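Chores bench notes, June: clearing and setting, still in simulation

Contributed by Candela Lorente

Readers of the spring issue asked for less about roadmaps and more about what a machine can do in a kitchen or a packing room today. The short answer for this issue is pick and place: lift a cup-sized thing, move it, put it down on its base. Most of what people call chores is made of that step. Setting a table is pick and place with a layout to follow. Unloading a dishwasher is pick and place out of a crowded rack. Restocking a parts bin at Tramthorpe, where two of our subscribers work on the shop floor, is the same again with a takt time attached.

We ran the step in simulation through the spring, using the Pascu task set on top of the Utik planner. The task asks the arm to work with plain cylinders on a tray that has a dark zone and a cream zone. Cylinders stand in for tumblers, jars, spice pots and short lengths of bar stock. They have no handles and no printed labels, so the policy can't use a logo to work out which way round a thing is.

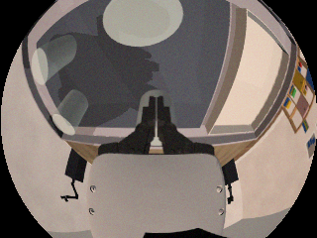 Grasp width is the first number we look at when a run is scored. The gripper is a two-finger parallel type, and the controller has to choose an opening before it has good information on the diameter of the object. Open too wide and the outer faces of the fingers hit a neighbor on the way down. Open too little and a fingertip lands on the rim. From the wrist view the difficulty is plain enough: with the black fingers almost closed, they cover the middle of the cylinder behind them, and the policy is left to judge position from the edges that still show on either side. A person clearing glasses has the same blind spot and fills it in by touch. Our simulated gripper reports finger position and motor current, and neither one says where on the object the contact is.

The batch was 900 episodes, of which 800 were used for scoring. The rest were held back for tuning the release height and are left out of the results below. An episode counted as a success if the chosen cylinder ended upright in the target zone with all the others still standing. Under that rule the success rate was 81 percent.

That figure needs some unpacking before anyone quotes it. Failures were not spread evenly. Isolated cylinders were handled well from nearly any starting pose. The trouble came with neighbors inside one finger-width, and with cylinders already lying on their sides. A fallen cylinder can roll when touched, and the planner treats it as fixed between the last camera update and the moment of contact. On a real counter this is the jar that gets away from you while you are reaching for the lid.

Timing is the other limit. Median time from first motion to release was 17 seconds for one object. A household of four leaves a good deal more than one object on the table after dinner, and most people will not wait for a machine that needs several minutes to move the glasses from one end of the counter to the other. For unattended work overnight it matters less. Tramthorpe has said they would accept a slow cell for kitting if it could be left alone until the morning shift, and that is a fair way to think about early uses in general.

We also tried the Starkus grasp module as a drop-in replacement for the default. It samples more candidate grasps and throws out any whose approach path sweeps through another object. Close spacing improved. Cycle time got worse, as the sampling takes longer on a cluttered tray, and the module sometimes returned no grasp at all where the default would have tried one and got away with it. Whether a refusal is better than a risky attempt depends on what is being moved. For glassware we would take the refusal.

A word on rendering, as several readers wrote in about it. The simulated surfaces are cleaner than anything in a working kitchen. There is no grease film, no standing water and no crumb under the base of the tumbler. Light and shadow are varied between episodes, and so is the position of the camera, which helps the vision side more than the contact side. Friction is varied as well, though within a band we chose ourselves, and a wet glass on a steel drainer probably sits outside it.

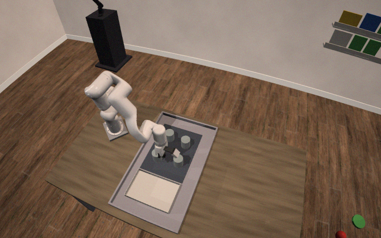 Could an arm like this clear a dinner table today?

It could clear a very tidy one, slowly, with someone close by. Rigid objects of similar size, spaced apart, on a flat surface within reach are a reasonable job for current equipment. Stacked plates, cutlery, napkins and anything half full of liquid are not. The remaining work is mostly in contact sensing and in recovering after a slip, and neither gets much easier by adding a faster arm.

For the autumn we plan three changes to the task. Spacing will be drawn from a tighter range, so that most episodes start with neighbors within a finger-width. Fallen objects will get their own score, separate from the headline rate. The third change is to the recovery rule – at present a dropped cylinder ends the episode, and from the next batch the arm will be allowed one more attempt. A person who tips over a jar stands it up again and carries on, and a machine doing chores ought to be measured on that too.

Shop-floor readers with kitting jobs that look like this one are invited to send object dimensions and minimum spacing. Mass is useful if you have it. Drawings are welcome but a sketch with calipers readings will do. Please leave out anything with a flexible part, such as bagged hardware or hoses, as the Pascu set has no soft-body objects yet. Send submissions to the bench notes address before the end of August, with the word "spacing" in the subject line.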